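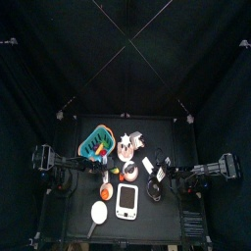 Chapter 2
Sorting: Where Does Everything Live?

When I was a kid in Brennan, my nan kept a shoebox of toy kitchen bits under the spare bed, and the first thing any grandchild did on arrival was tip the whole lot onto the floor. The second thing, if you were me, was start making piles. I'd put the food with the food and the dishes with the dishes, and then I'd get stuck on the lemon squeezer for most of the afternoon. Was it a dish? Was it practically food? I still don't have a good answer, and I've been teaching early childhood for 11 years.

So this chapter is about sorting, and we're going to do nearly all of it with toy kitchens. I know some of you were hoping for buttons or gumnuts (they're coming, in Chapter 4). But a pretend kitchen gives you something a jar of buttons doesn't – the objects already mean something to the child. A four-year-old has opinions about where a cup goes. She's watched someone put cups away every day of her life, and she'll tell you off if you get it wrong!

Let's start with a word we'll be leaning on. A category is a group of things that we've decided to treat as the same for now. The "for now" matters a lot. Tip a basket of play food and crockery onto a table and ask three children to tidy it, and you may well get three different arrangements. One goes by colour. Another puts everything you can eat in the basket and leaves the rest out. The third makes a breakfast, a lunch and a tea, each with its own plate, and is very put out when you ask why the egg isn't with the other eggs.

I used to mark that third child down. My old mentor, Raíssa Evangelista, set me straight during my prac at Staltora. She sat beside me with her cuppa and asked me what the boy's rule was, and I couldn't tell her. "Then you haven't finished watching," she said. I've written that inside the cover of every planning book I've owned.

Grouping by meals is what we call thematic sorting: the items belong together because they turn up together. Grouping all the fruit is taxonomic sorting: the items belong together because they're the same kind of thing. Children use both, and so do you. Have a look in your own kitchen. I'd bet the cutlery is sorted by kind and the tea things are sorted by theme, with the sugar parked next to the mugs and miles from the flour.

Before you read on, try this. You'll need a mixed lot of toy kitchen pieces, a basket or tub, and a clear table.

Tip everything out and spread it so nothing is hidden.
Sort it once, quickly, without planning.
Write your rule down in a single sentence.
Put the lot back in the middle and sort it again by a different rule.
Note any piece that changed company, and any piece that had nowhere to go either time.

Keep that last list handy. We'll need your leftovers in Section 2.1, where we look at what children do with the odd one out.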